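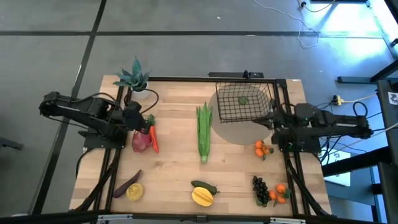
Wayne Bickerstaff's comment on our last report was that two paragraphs on waiting lists told him nothing about whether a single couple in Saltmont had been seen any sooner. He had a point, and I am not sure this one will please him much more.

Fertility access project, Saltmont: progress to August 20, 2023

The grant pays for 200 first consultations for same-sex couples and single women who can't get a referral through their own doctor. We have booked 7. The clinic at Lusum says bookings will pick up once its new forms are in use. It said the same in the spring, and I would not plan around it.

The leaflet has done better on paper. Simance printed and posted 2,471 copies, and the invoice is attached. What I can't show is that anyone rang us after reading it, as the phone line doesn't ask callers where they heard of us. Didier Roussel wants a second print run. I'd hold off until that question is on the call sheet.

Legal advice: 10 sessions given, mostly on which parent can be named at birth. The solicitors at Thoroddsen call the law "settled". Two registrars gave our clients different answers in the same week.

Spending is nearly all on staff time. We ask to move the unspent consultation money into next year, on condition that Lusum gives us dates in writing. No dates had come when this was sent.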